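Search this site Enter keywords
Share 43 Comments 13

Keeping the Stutodden cell in line

The two-arm cell at Nornoseck gets its check before the first run of the day. A technician wipes the table, looks over the sleeves for wear and tugs each cable where it loops away from the arm. Gripper fingers are changed every 489 hours – sooner if a tip chips.

Then the arms go to slow speed for a test at the dishes.

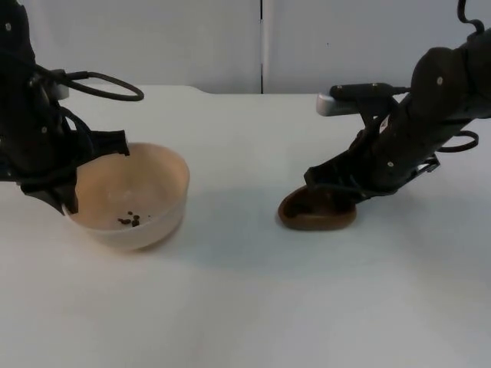 2 min read

With one gripper at the bowl and the other down in the brown dish, finger height can be checked on both sides. If either is off, that arm is zeroed again.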